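Teaching by Hand Before Teaching by Remote

The manipulation group at Veltura builds its kitchen tasks in simulation before anyone touches a physical arm. We spoke with the engineer who runs its demonstration program.

The group records in two ways. In the first, an operator grips the real arm and guides it through the motion. In the second, the operator drives a simulated arm with a handheld controller. "Hand guiding gives you better contact," the engineer said. "Remote control gives you more variety, and you can reset the room in 5 seconds." 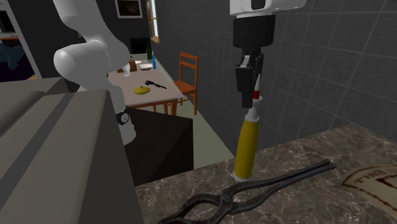

Grasp height is the first thing new operators are taught. The task set, called Bellis, is mostly pick and place, and bottles account for a large share of it. With the yellow squeeze bottle, the fingers close near the top, while the base is upright on the marble counter. "A high grasp is easy to see from the controller. It also tips easily if you pull sideways. We ask for a straight lift, then the transfer."

The current Bellis set holds 900 demonstrations. Of the latest batch of 47, the reviewers kept 34. Most of the rejects had long pauses. "The policy learns the pause," the engineer said. "If the operator stops to think, the robot will stop too."

Clutter is placed on purpose. Tongs, packages and other bottles share the counter with the target, and an operator has to pick an approach that clears them. When a second bottle stands directly behind the gripper, the usual advice is to back out upward before opening the wrist to any rotation.

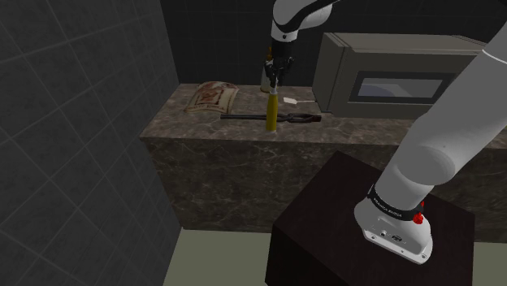
Moving to hardware

Recordings are replayed on the physical arm at reduced speed. Urner, the group's replay tool, flags any joint that lags its command. Flagged runs are then repeated by hand guiding, and both versions are stored under the same task label.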